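Hand-teaching, week whatever

24 May 2021

Quick one, I have a bus in 20 min and my wrists hurt.

So the plan with Flaritis (our arm, named by Zofia, don't ask) was to do everything by remote. Sit in a chair, two joysticks, headset on, very civilized. Did that for most of the spring. It's slow. Really slow. Picking up a tray by joystick feels like threading a needle in oven mitts, and every demo came out full of little pauses where I was just thinking about which way was left. The policy learned the pauses too. Great.

Now we're doing it by hand. You hold the gripper, you do the job, it records. 100 demos of table clearing is the target. We have 24 I'd call keepers.

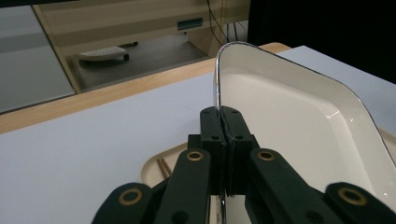
Grip choice is the thing I keep getting wrong. With a joystick you grab wherever you end up and you're grateful. With the tool in your hand you start acting like a person, and a person has a thumb and a wrist and cheats with both. The enamel tray taught me that. Two flat finger pads pinching a thin metal rim, tray tipped up on its side, and every bit of wobble goes straight into your forearm. I kept wanting to bring my other hand in to steady it. Can't, Flaritis has one arm. So the rule is now left hand in pocket. Sounds dumb, works.

Other stuff I wrote on my hand this week:

Go slower than feels natural. My first batch was way too fast, the arm can't follow that without hitting its speed limit, and then the replay is garbage.

Close the fingers, wait a beat, then lift. If you lift while closing, teh model smears the two together.

Don't practice a nice path and repeat it 100 times. Start from somewhere different each go. Witold is good at this becuase he's naturally messy. Zofia and I are not, our demos all look like the same demo.

Fumbles: keep some. Not the ones where you drop it, but if the grip is a bit off and you back out and try again, that's useful. Witold disagrees, wants them all tossed. We're going to train both ways and see.

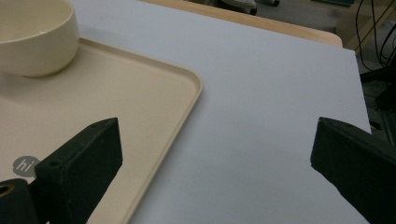

Between grabs, fingers open, bowl still on the beige tray.

Bowl is next on my list and I'm not looking forward to it. Thick rounded rim, so the pads don't sit flat the way they do on a thin edge. Zofia says come in steeper. I say come in from the side. Will probaby film both and argue.

Still using joysticks for one thing, btw. When the arm runs on its own and gets stuck, someone takes over remotely and nudges it out, and that goes in the training set too. Joysticks are fine for five seconds of nudging. Five minutes, no.

Calibration notes and the file naming mess (354 clips, three naming schemes, two of them mine) will have to wait for June. Bus. Bye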